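Week 8 handout: two-handed fruit sorting
Vulercombe robotics course, Monday group

Work in pairs, one gripper per hand. Each pair records 12 runs. Start with the fingers fully open, close on the widest part of the fruit and lift straight up – do not drag it over the cloth.

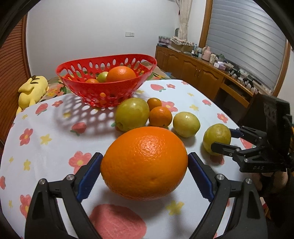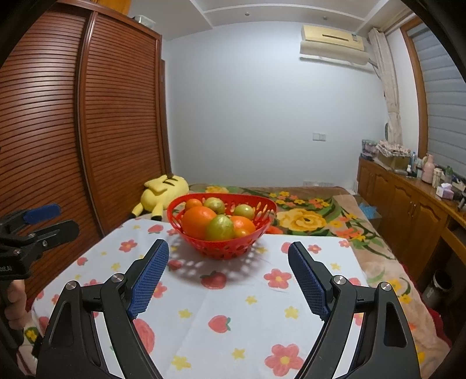 Fig. 2. Fruit and red basket on the table. Top: pads on either side of a large orange. Bottom: fingers open, facing the basket.

Name files with your pair number and the task code, 663. Send them to Farah Teoh by noon. Read the Plaltier notes on grip width before next week.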